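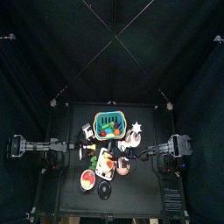

Mapplebeck Room Gallery
Posted 4/8/24

Mapplebeck is the smallest of the work rooms at Bisum. It was fitted out in October and is set aside for tabletop jobs that need a plain, dark background. The floor was levelled first, and the walls outside the booth were painted grey to match the corridor. The door is 700 mm wide, so larger furniture has to come in flat and be put together inside.

The booth
Dark fabric walls stand on all sides of a black tabletop. Two thin cords cross in a large X over the back panel, and small pale metal brackets are fixed around the enclosure. Work in progress stays in the centre of the table.

Booking
The room can be booked in blocks of 2 hours through the Varnis desk. A 50 dollar deposit covers the key. Please leave the fabric hanging as you found it and take your rubbish with you.

Next gallery: Mindar Room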